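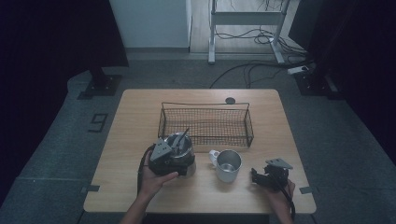

Wire basket, steel jug and mug on the table

February 13, 2018
To: Nimilley pharmacy list
Subject: Re: Storing opened insulin on the wards

> We are rewriting our ward sheet at Atham and can't agree on opened
> vials. Do the rest of you write the date opened or the discard date
> on the label? And does anyone still send opened vials back to the
> fridge?

Hello all,

What a good question, and one we went around and around on at Varis before we settled it last October! We write both dates, opened first and discard underneath, and I know that sounds fussy, but the nurses asked for it and they are the ones squinting at the label at three in the morning. With only the opened date, people were doing the math in their heads and getting different answers.

As for the fridge, we let the ward choose – our leaflet allows either, as long as the discard date stays the same wherever the vial has been. Do check the leaflet for each brand you stock, as they don't all give the same number of days.

We looked through 668 vials when we did our audit, and 80 had no date of any kind. After the new labels went out we were down to 15, so I feel pretty good about it (though I would dearly love to see zero). The Kocabaş site uses the same label now and seems happy with it.

I'm glad to send our sheet to anyone who wants it – just write to me off list.

Warm wishes from all of us at Varis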